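Robot learns to type, one letter at a time

Burkport, April 2, 2024 - Teaching a robot to use a keyboard takes a human, a remote control and more patience than most of us give our own children. Kerus, a small automation firm, has been steering a simulated arm by hand through the basics, in the hope that it will one day manage without supervision.

The technique is hunt and peck, with the gripper pinched shut to make one blunt black finger. It hides the key it is over, a complaint familiar to anyone with large thumbs.
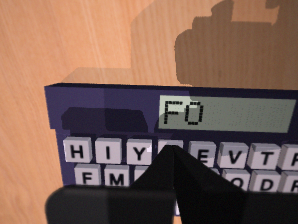 Two hands, one arm

Lucyna Kwiatkowski has driven 2,125 of the 2,178 practice runs recorded since October. She moves a hand controller at her desk and the arm on the screen follows, with its elbow up and its wrist down.

"You start to lean when it leans," she said. "My neck is now part of the project."

The rendered table also holds a green can with yellow stripes, which takes no part in the typing.
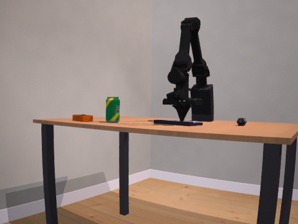

What happens next

Kerus will hand the recordings to its partner Gurkard, whose software is meant to copy her movements - ideally without the sighing. The first test is a word of two letters. Longer words are planned for October.

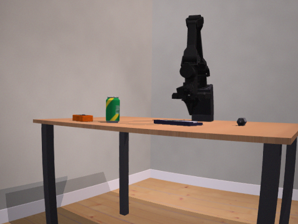

The simulated arm with its gripper raised clear of the table. Render: Kerus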